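Stenesen Holiday Cabins, Trakodbridge
Form 3815: Loose plastic items, bathroom and laundry
Cabin store, before the summer season (November)

Checked by: Viera Halás
Second reader: Borghild Strand
Result codes: OK = may go to cabin. FIX = repair and check again. OUT = to the rubbish or recycling. N/A = not applicable.

Please fill in the comment also when the result is OK. Last year there were many ticks without any words, and in winter I could not understand from them what was really looked at.

PART A. PLACE OF WORK

A1. Surface is clean and covered. OK
Comment: I used the black plastic sheet. It has strong creases from the folding and does not lie flat. For small screws this is not good, they go in the creases. For tubes and frames it is acceptable. White plastic is very easy to see on the black, so I would like to keep this colour.

A2. Light is sufficient to see hairline cracks. OK
Comment: Ceiling light only in the morning, later I added the lamp from the office.

A3. Parts are laid out before assembling, not taken one by one from the bag. OK
Comment: The white tubes were put side by side first. Please compare the ends, as they are not all shaped the same way. One end can be wider and the other narrower or more square. If you push the wrong end into the socket with force, it goes in a little bit and looks finished, but it is not.
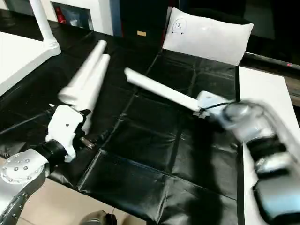
A4. No sharp edge or burr on tube ends. FIX
Comment: Go around each rim with the finger, slowly, wearing the thin gloves. I found one rough place and took it off with fine sandpaper. Fulgencio Maldonado asks that we do not use a kitchen knife for it any more. I agree with him.

A5. Inside of tubes is free from dirt, insects, old paper. OK
Comment: Look through against the window.

PART B. STOOL, WHITE PLASTIC, TRIANGULAR SEAT FRAME

B1. Turn the stool over and look at the underside first. OK
Comment: Most people look only at the side where one sits. The ribs underneath tell more. Check where the ridges cross the middle of the triangle and also where the struts meet at the rounded corners. White lines in white plastic are difficult to see, so bend the frame very gently with both hands and look again.

B2. Corner sockets are round, clean and not cracked. OK
Comment: A socket which has become a little oval still accepts the leg, but the leg will walk out with time. Allowed gap is up to 2 mm, measured with the feeler gauge from the tool drawer (it is in the wrong drawer now, the one with the tape).

B3. Each leg is pushed completely in. FIX
Comment: Push, turn, push again. After this hold the frame and pull on the leg. I wrote FIX as one leg turned freely in my hand at the first try. After the second pushing it did not turn. Borghild, can you please repeat this point yourself? I am not sure if my pulling is strong enough to count.
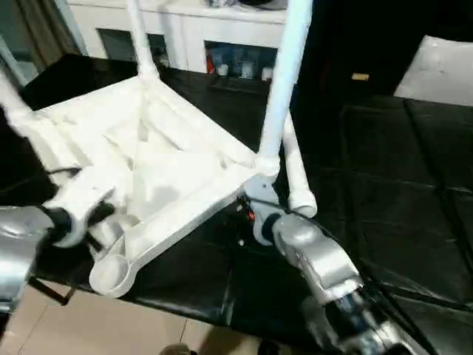
B4. Stool stands without rocking. OK
Comment: Do this on the tile floor of the laundry and not on a padded or soft surface, where every stool stands well. Press on each corner of the seat.

B5. Load test, 80 kg. N/A
Comment: Not done today. We need the sandbags from the boat shed. Until the test is done the stool keeps the red tag and does not go to any cabin. Please do not test by sitting on it.

Answer from B. Strand: B3 repeated, legs hold. I change it to OK from my side. B5 stays open. The sandbags are wet, I have put them under the roof to dry.

B6. Rubber feet present. See comment
Comment: The old form asks for this but it does not say what to do with a stool which is delivered without rubber feet. Can Jozefína Koubek decide? My proposal is: no rubber feet, no use in the shower area.

PART C. DRINKING AND RINSING VESSELS

C1. No crack, no chip on the rim. OK
Comment: Fill with water to the top, stand it on a dry paper towel and wait while you do the next point.

C2. Surface inside and outside is clean. FIX
Comment: With matte, speckled plastic like on the light blue one you must look twice. A small white speck can be part of the pattern, a drop, or a bit of old toothpaste. Wipe with a damp cloth. What goes away was dirt.

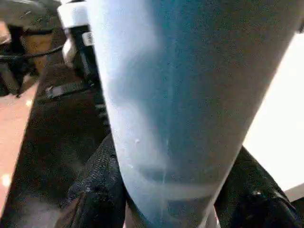
C3. Narrow part at the bottom is not worn thin. OK
Comment: Hold it low, where the hand normally holds it, and press lightly. It should not give in.

C4. No smell. OK
Comment: If there is a smell of detergent, rinse again with warm water. If there is a smell of mould, code OUT, also when it looks like new.

C5. Lid, if there is one, fits. N/A

PART D. ORGANIZER TRAY AND BOTTLES

D1. All compartment walls are whole and firmly joined. OK
Comment: The thin divider walls break first, usually at the corner where two walls meet. Press them to the side with one finger.

D2. Compartments are free from dust and residue. FIX
Comment: The deep narrow channel collects dust, I can see small dark specks on the wall of the divider and also scuffs. Specks must go. Scuffs are allowed. Use the bottle brush, a cloth does not reach the floor of the channel properly.

D3. Bottles stand upright in the tray and do not press the walls apart. OK
Comment: Put the tall ones upright. If a bottle has to be forced in, choose another compartment.

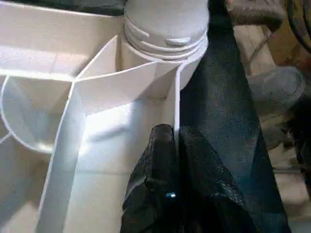 D3: White bottle with ribbed neck, standing in the tray

D4. Every bottle has a label with contents. FIX
Comment: Plain white bottles are the problem every season. Guests in the Mundilby cabins once washed the dishes with hair conditioner, which was not dangerous, only unpleasant. Write with a waterproof texta on tape, on the front and in English. Nothing from the cleaning cupboard may be filled in these bottles.

D5. Tray does not slide on a wet shelf. OK
Comment: It moved only when I pushed it on purpose.

OPEN POINTS
B5: load test, B. Strand, when sandbags are dry.
B6: decision about rubber feet, J. Koubek.
D2: clean the tray again, V. Halás, tomorrow before 10 am.
D4: labels, F. Maldonado. The tape is ordered under 1607 on the Jireš account.

Signed V. Halás, read by B. Strand. Copy goes in the green folder in the store, the original stays in the office.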